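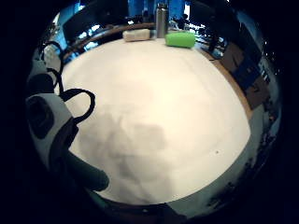

Last updated in September, 4:40 p.m.

The Understudy

By the time Anju Mittal had moved the green cylinder for the two hundredth time, she had stopped thinking of it as a cylinder. It was a colleague, and not one of the better ones.

The job at Tilent had been advertised as "motion specialist." What it came to was a glove, a white table and a target of 500 good demonstrations. Pick up the green thing, put it down by the cream thing, leave the bottle alone. Later, in another building, an arm would study everything she had done and do it in her place.

"You're hesitating," said Morven Nisbet, from behind a laptop. "Before the grasp. There's a little wobble."

"I'm deciding."

"It's learning the deciding."

Anju flexed her hand. The cables flexed with it, a moment late, like a younger brother. She reached over the table, kept her elbow high as instructed, and took hold of the green foam with what she hoped was conviction.

"Good," said Morven. "Again."

She did it again. She had been a pastry cook for 9 years before this, and her hands had opinions. They liked to pat a thing once after setting it down. It was a small pat, the kind you give a loaf or a dog. The first week, Morven had marked every one of those runs as spoiled. The second week she got tired of marking them, and the pats went through.

Around the middle of the afternoon Ikechukwu Nwachukwu came in from the arm side, carrying his lunch, which he had not had time to eat, and a question, which he had.

"Why does it pat?"

Morven looked at Anju. Anju looked at the metal bottle, which had the sense to stay out of it.

"Pat how?" said Morven.

"It puts the cylinder down, lets go, comes back, and pats it. Very gently. Then it goes home. The people from Cleltumine were watching, and one of them said 'aww.'" He said the word as if reading it off a summons. "They are buying a machine to load parts trays. They asked whether it could be turned off. Then they asked whether it could be left on."

"Which do they want?"

"They've gone away to have a meeting about it."

Morven scrolled back through her runs for a while. The trouble with teaching by hand, she had once told Anju, was that you got the whole hand. You asked for a grasp and you got somebody's upbringing.

"We could filter them out," she said at last. "How many have the pat?"

"All of them," said Anju. "Except the ones where I sneezed."

Ikechukwu sat down on the nearest chair and started on his lunch. "It does that too," he said. "A sort of jerk to the left. We thought it was a bearing. We replaced the bearing – twice."

So they began over. Morven wrote NO PAT on a sticky note and put it where Anju could see it. Anju took hold, lifted, carried, set down, let go and drew her hand back. It felt like leaving a party without finding the host. Her fingers hung over the table for a second, wanting something to do.

"There's a hover now," said Morven.

"I know there's a hover."

"It's going to learn the hover."

"Then it'll know how I feel," said Anju, and reached for the green one again.

At 4 the email came from Cleltumine. They would like the pat, please. They would also like to know if there was an extra charge for it, and whether it could be done a bit more slowly.

Morven read it aloud, peeled off the sticky note and folded it into her pocket. Anju set the cylinder down by the block and gave it the slowest pat of her career.

"Good," said Morven. "Again."

More short fiction

The Ferry to Drurkcombe – Shuk-fan Kwok
Mrs. Iordache Returns a Ladder – Sânziana Marinescu
Soup for the Auditors – Shuk-fan Kwok

We use cookies to remember your reading preferences. By staying on this site you agree to their use. Accept | Manage settings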